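Zidia countertop water softener: five weeks on hard water

30/08/2025

Print this page | E-mail this page | 13 shares | 5 comments

The Zidia is a small ion-exchange softener that sits beside the sink and feeds a separate spout. It costs £109 with one resin cartridge. I bought it to deal with scale in a bathroom where the tap has to be descaled every fortnight.

Installation needs a diverter on the existing tap. The supplied one is brass with a standard thread and fitted without tape. The hose is stiff and holds its coil, so allow more room behind the basin than the leaflet suggests. The body stands on four rubber feet and does not creep when the diverter is turned.

Flow through the cartridge is slow. A one-litre jug took 70 seconds at normal mains pressure, against a few seconds from the bare tap. For rinsing a razor or filling a tooth mug it is adequate. For washing hair over the basin it is not.
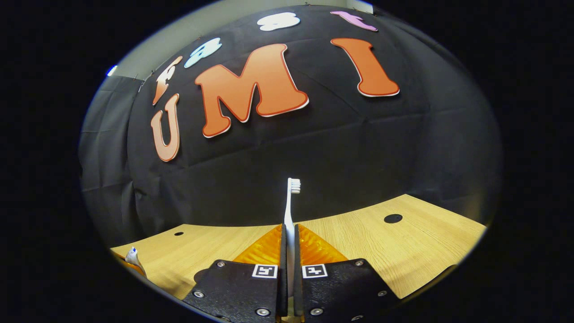 Softening performance was checked with drop-count test kits. Incoming water was very hard. Output from a fresh cartridge was soft and stayed so until the fourth week, when the reading began to climb. Regeneration with salt restored it. The procedure takes half an hour and uses a funnel that drips at the collar.

Compared with the Trovberg, which I used previously, the Zidia has a better diverter and a worse lid. The Trovberg lid screws down; this one clips, and the clip needs two hands. The Quiroga is cheaper to buy but its cartridges cannot be regenerated.

Soap lathers more readily and the spout itself has stayed clear. The mixer tap still scales, as it carries untreated water. Softened water contains added sodium, so I keep a separate supply for drinking.

Rating: 7/10. Replacement cartridges are sold singly.

Comments (showing 3 of 5)

avow_user: Does the diverter fit a tap with an internal thread? Mine came with the Avow filter and needed an adaptor.

limepit: Same drip from the funnel here. A smear of silicone grease on the collar cured it.

Basin44: Would like to see the test repeated after a year. My Trovberg resin went brown.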